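Two tables pushed together as one big work surface – show me your tricks!

Karnbridge Makers Board > Rooms and Furniture
Started 6 September 2025

matte_and_happy
OK I am way too excited about this. I've wanted one giant table for years and kept looking at the big ones, and they were all either too expensive or never going to make it up my stairs. Then Teshome in Karnbridge had the pale cream Tarement tables marked down to $50 each, so I grabbed 2 of them and shoved the long sides together. I love it so much! I can lay out a whole quilt back without half of it sliding to the floor.

The tops are matte, which I didn't think I'd care about, and it's so much nicer under a lamp than my old shiny desk. No glare at all.

My one question is the seam. Right now it's faint, and I'd like to keep it that way. What do you all do so the tables don't creep apart? Also, is there any trick to getting the tops dead even?

seamripper_sal
Congratulations! I did this in my sewing room and I'd never go back.

Level them one at a time first, THEN push them together. I did it the other way around and chased my tail all evening. Put one where you want it, get it level with the screw feet, and don't touch it again. Then bring the second one up to match the first and run your fingernail across the join. Your nail will catch on a bump your eyes can't see.

grout_expectations
Clamp them. Two C-clamps underneath, one near each end of the seam, with a scrap of wood so you don't chew up the underside. Done.

seamripper_sal
Clamps work if there's an apron or a lip to grab. I don't think the Tarement has one on the long side? Mine doesn't, but mine are older.

matte_and_happy
Just crawled under there with a flashlight. There's a metal rail set back a few inches from the edge, so a clamp would have to be pretty deep. I could strap the legs together though – the two inside legs at each end sit right beside each other.

paperweight77
Hook and loop straps around the legs! I've had mine that way through two moves. Pull them tight, then wiggle the tables and pull them tight again. Mine loosen a bit after the first week and then stay put.

grout_expectations
Straps will hold the bottoms of the legs and let the tops wander. I still say do it right with mending plates, screwed in from below. Four short screws per plate.

paperweight77
And then you have two tables you can't pull apart when the in-laws come for dinner. Strap up high, right under the top, and it doesn't wander. I cut mats on mine every day.

grout_expectations
Fair about the dinner thing. I still like plates.

bobbin_along
I'd be careful with screws in these anyway. Measure how thick the top is and buy shorter than that. Ask me how I know. (There's a little mountain in the middle of my old table with a washi tape flag on it.)

matte_and_happy
Ha! OK, no screws for me. I'm going with the straps up high.

bobbin_along
Good choice! What wall color do you have? I put my pair against a light gray wall and the cream looks lovely with it, warmer than I expected.

matte_and_happy
Same here, a gray-white, very plain. I was going to paint it and now I don't want to. It makes the room feel huge.

tidy_by_ten
Has anyone covered the seam? I do a lot of writing on mine and my pen finds it every single time.

paperweight77
A big desk mat. I got the Trimance one, which rolls out across both tables. It curled at the corners for a couple of days, so I put cookbooks on them overnight.

seamripper_sal
I tried clear packing tape for a while. Don't. It picks up every thread in the house and the edge goes gray. For fabric I leave the seam bare and it has never snagged anything, not even lining.

tidy_by_ten
Mat it is. Thank you both!

matte_and_happy
Update! Straps are on, tops are even, fingernail test passed on the third try. The foot at the back corner needed almost a full turn, and it had looked fine to me. I spent all evening cutting strips and the tables never budged. I'm thrilled. Next up is finding somewhere to put my iron that isn't the windowsill.

177 views

Reader comments

lurker_in_lint: The "level one, then match the second" tip saved me. I had been turning all the feet at once like a fool.

cornerdesk: If your floor is carpet, check again after a week. Mine sank on one side and the seam got a step in it.

oats_and_ends: We did this for a puzzle table and the kids can finally reach from every side. So fun!

Contact the board | © 2025 Karnbridge Makers Board | Back to top

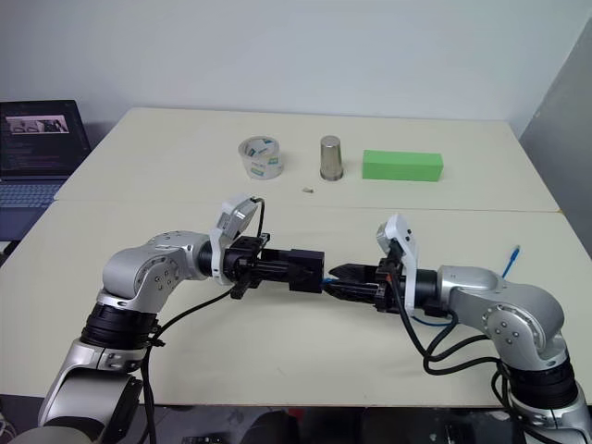
What is the easiest way to keep two tables level where they meet?

Level the first table with its screw feet and leave it alone, then adjust the feet of the second until a fingernail slides across the seam without catching. Strap the neighboring legs together just under the tops once they match.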